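Budget for the fingers, then the arm

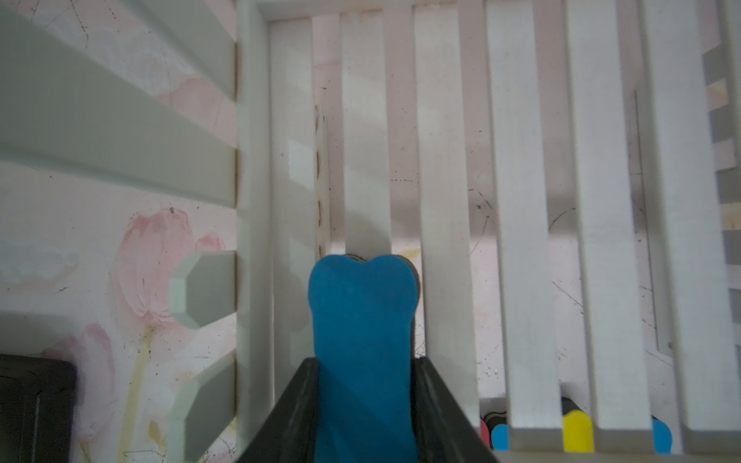
Lamont wrote in after my last column to say that I was being too hard on the sales reps, that every shop owner knows the sticker price is only the start, and that anyone who signs for a robot without reading the second page of the quote deserves what they get. Fair enough, I suppose! But I've read a lot of second pages by now, and I still think most small shops plan these purchases backwards.

Let me tell you how it went at Hekumlow, where I do the purchasing (and the parts shelf, and the phone on Wednesday afternoons). We make and refinish small household goods in short runs. We had a number in mind for an arm before we'd even talked about what it would be picking up. We got three quotes, we compared reach and payload like people comparing trucks, and we spent weeks on it. The gripper was one line near the bottom. I think I gave it a minute.

Well, the gripper is the part that touches your stuff. Foam is a good example, and a sneaky one. It weighs next to nothing, so payload tells you zip, and it gives when you squeeze it, so the fingers have to close enough to hold it and still not leave a dent. Then try putting that piece down next to a row of slats or in among a bunch of pegs, and suddenly what you care about is how wide the fingers are from the side. You will not find that in bold type on anybody's brochure.

So my first piece of advice is to set aside money for fingers. Plural! We went through 5 sets before we had a pair I'd call ours, and I don't regret a single one of them except the first, which was my idea. I now put 2,000 dollars into any robot budget just for fingers, pads and the brackets that go with them, and I write it down as its own line so that it can't get eaten by shipping. If there's some left in the spring, great, we buy spares.

My second piece is about time, which people forget to budget at all. The quote from Medetti said the cell could be up and running in 48 hours, and I believe they meant it. The arm did move. But "running" to them meant moving from one point to another, and to me it meant I could go eat lunch. Between those two there were 13 working days of fiddling, and somebody on our payroll was doing the fiddling. Add those wages up before you sign. Put them right next to the price of the arm and look at the two together, and then decide if you still want it (we did, for the record, and I'd say yes again).

Jillska, the other outfit we talked to, quoted higher and included a week of setup. I turned them down flat because of the total. I've gone back and forth on that one ever since. With the wages counted the gap nearly closes, and we would have had a person standing there who had seen a slippery pick before. On the other hand, we learned the machine ourselves, and when something drifts now we don't have to call anyone. I can't tell you which is worth more in your shop.

What I can tell you is to send samples. Pack up the worst things you handle, the soft ones and the scuffed ones and the ones with a funny outline, and mail them off before you talk money. Ask for a gripper trial on those and not on the nice square blocks they keep in the demo room. If a seller won't do it, ask why, and listen to how long the answer is.

And to come back to Lamont's letter: yes, it's all on the second page if you squint. I'd just like it moved to the first. Our next request for quotes goes out in April, and I've already got it typed up with the fingers on line one, the setup hours on line two, and the arm down below that.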